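okay, year-end closet thread, because I have opinions about hanging up T-shirts and three group chats have already muted me

background: I've been a T-shirt folder my whole life. file folding, drawer dividers, the works. then in December I moved into a place with a big closet and exactly one dresser drawer that opens all the way
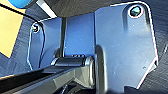
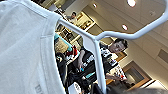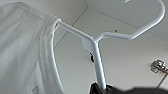

So the big switch for me was going in from the bottom hem. I used to shove the hanger down through the neck because it's faster, and every single collar I own went wavy (you know the look, like bacon). Now I lay the shirt flat, slide the hanger up from the hem, and let the hook come out of the collar last. The neckband is the part to baby, that thick ribbed curve like on the white tee in the last photo with the hanger arm coming out from inside it. If you have to force that ribbing to get the hanger in, stop and go from the bottom!

next thing: hangers. I had a horrible mix. wire ones from the cleaners, two giant wooden ones meant for coats, one that said Reinholz on it in gold and weighed as much as a cat. shirts slid off or grew little shoulder horns

I ended up buying a box of 100 plain slim ones from Vurnau. yes that is too many hangers for one person. no I am not sending them back, they all match and it makes me so happy

shoulder horns, by the way: mist them with water, smooth with your hand, leave it alone for an hour. my aunt swears by a steamer but I don't own one and I'm not starting now

white shirts get their own end of the rod. I didn't plan it, I just got tired of pulling out four off-white things looking for the one that's properly white. next to them gray, then everything with a print on it, then the concert shirts I never wear and will be buried in

somebody asked about heavy sweatshirts and knits. fold those! please! a wet sweater on a hanger turns into a dress. I learned that with a green one I really loved

also asked: do you hang them straight out of the wash? cotton tees, yes, I do. shake it hard first, two or three good snaps, pull the side seams straight, then hang it with some space on each side. less ironing, and I hate ironing more than almost anything

the credit for the bottom-hem trick goes to Anneliese Oltmanns, who taught the laundry and mending evening I went to at Lendament. she made us all do it with our eyes closed. I thought it was silly and now I can do it while watching TV

one thing I haven't solved is wide necks. the really stretched-out ones slip off one side no matter what. I've tried rubber bands on the ends (works, ugly) and a strip of felt (fell off). if you have a fix that doesn't involve glue I want to hear it

oh and the drawer that opens? socks. only socks. it's the best drawer in the house

edit, December 29, 2021: wow, 462 replies, hi everyone. lots of you telling me to roll instead. I did rolling for years in college and my shirts looked like they'd been through the mail, but if it works for you keep rolling!

pants tomorrow, I still have to figure out what I think about clips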